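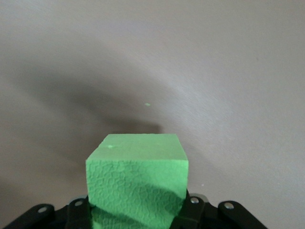
The ferry to Sulitz leaves at ten to six in the morning, which I knew, and from the other harbour, which I did not. By the time I'd worked this out I was standing on the wrong quay with a rucksack, a bag of oranges and a man selling raffle tickets. I bought one. The draw is in November, so I may yet come out of the week ahead.

Anyway, I did get to Sulitz, on the afternoon boat, with three lorries and a school football team who had clearly lost. The crossing takes four hours if the sea is in a good mood. Ours wasn't furious, just sulky, and I spent most of it on the outside deck staring hard at the horizon, as you're told to, until the horizon started moving about as well.

I'd wanted to come here ever since Jucélia Xavier told me about it two years ago. Jucélia and I shared a dormitory on a trip so cold that we slept in our coats, and she passed the evenings listing all the warm places she'd been. Sulitz was top of the list. She drew me a map on the back of a bus timetable, with the lighthouse, the good bakery, the bad bakery and a cross marked "soup". I still had it, folded up in my passport. I can now report that the good bakery has shut and the bad bakery has expanded into its premises.

The soup is still there, though. It's served in a front room halfway up the hill, by a woman who asked if I wanted fish or no fish. I said fish. She looked in the pot for a while and said no fish. It was excellent, with beans and something peppery, and there was a heel of bread so hard I had to leave it in the bowl for ten minutes before it would negotiate.

I had booked three nights at the Ardale Guest House, chosen entirely on the strength of the word "terrace". There is a terrace. You reach it by climbing out of the bathroom window. Once you're out there it's lovely – you can see right over the harbour and down to the salt pans – but you do have to plan your evening around other people's baths. On the second night I was stuck outside for most of an hour while somebody worked through what sounded like the whole of an opera. I had my book and the last two oranges, so it could have been worse.

The room itself was fine. Narrow bed, good sheets, a wardrobe that opened by itself at three every morning. After the first night I wedged it with a boot.

The plan for day two was to walk up to Furonon. This is the old village on the far side of the island, left more or less alone when everyone moved down to be near the ferry, and every leaflet says it's an easy stroll. I would like to meet whoever writes the leaflets. The path goes up 400 metres in what feels like one go, mostly on loose stones, and then has the nerve to drop 300 of them straight away so that you can do it all again coming home. I set off at eight with plenty of water and a feeling of quiet superiority over the people waiting for the minibus. The minibus overtook me twice. The second time, the driver waved.

But Furonon was worth the blisters. There are fig trees growing through the houses, and a tiny church with its door tied shut with blue string, and a well with a proper echo (I checked, several times, once I was sure I was alone). I sat on a wall and ate a cheese sandwich from the bad bakery, and it really was a poor sandwich, all crust and optimism, and I enjoyed every bit of it. A goat turned up towards the end. I'd like to say we shared the crusts, but sharing suggests I had some say in the matter.

I took the minibus down. It costs 200 whatever-they-ares, and I'd have paid 2,000.

Monday was meant to be my beach day, and naturally it rained. It didn't pour, it just sort of leaned on the island from breakfast onwards. I went to the museum instead, a single room above the post office, mostly about salt. I now know a surprising amount about salt. There's one glass case on shipwrecks, and a stuffed seabird with an expression I recognised from the ferry. The attendant followed me from case to case turning the lights on as I arrived and off as I left, and we got into quite a good rhythm by the end.

In the afternoon I gave in and bought an umbrella from Takagi's, the shop on the harbour front that sells umbrellas, fishing line, birthday cards and, as far as I could tell, one trombone. The rain stopped as I was getting my change. The man behind the till looked out at the sky, then at me, and said he didn't do refunds. I carried the thing round for the rest of the trip like a walking stick, and it was handy for keeping the wardrobe shut once I needed the boot back.

I did get my swim, very early on the last day. The little cove below the lighthouse is all pebbles, so you go in like somebody crossing a kitchen full of building bricks in the dark, but once you're afloat the water is completely clear and just cold enough to make you swear. I had it to myself until a very old couple came down in matching dressing gowns, hung them on a rock, and swam off round the headland without once changing speed. I lasted ten minutes. They hadn't come back by the time I was dressed, and I was halfway up the steps worrying about it when I spotted them on the far side, sitting on the slipway having coffee from a flask.

If you're thinking of going, a few things I'd have liked to know. Bring cash – the one machine was out of order the whole time I was there, with a note on it that had faded past reading. Bring shoes you can swim in. Don't trust the leaflets. Ask for the front room at the Ardale if you want to sleep and the back one if you want the window. And the boat home goes from the main quay except when there's a lorry in the way, when it goes from the little one, and you find out by watching which direction the locals start running.

I ran with them. Next week I'm on the mainland, where I've promised myself a town with a railway station and a launderette. I've also written Jucélia a postcard about the bakery, but I still have to find a stamp.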